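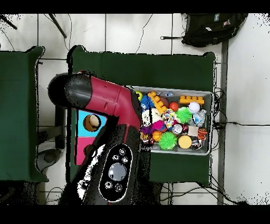 Can a Machine Tidy the Toys Yet?

14th September, by Brayan Lozano

My sister Sheyla Bermúdez has two children, and every evening she puts their toys back in one bin. She asked me when a robot will do it for her. I promised to answer in writing.

My answer is: not this year. A full bin is harder than it seems. A plush toy gives way under the fingers, a spiky rubber ball does not, and a clear plastic bottle is difficult for many cameras to see. When a soda can is lying among the soft toys, the arm must also decide if it belongs there at all.

In February I tried a sorting program at home with an old hobby arm. I made 200 attempts and 105 were good -- almost all of the good ones were balls. The braided rope toy I gave up on.

I would pay for a machine that does only the balls. Sheyla would not.

Comments

Marisol Grajales: My kids are slower than your arm, I think.

Selvaraj Bhuiyan: Did you try suction for the bottle? For plush it is useless.

Brayan Lozano: Not yet, Selvaraj. I have only the fingers.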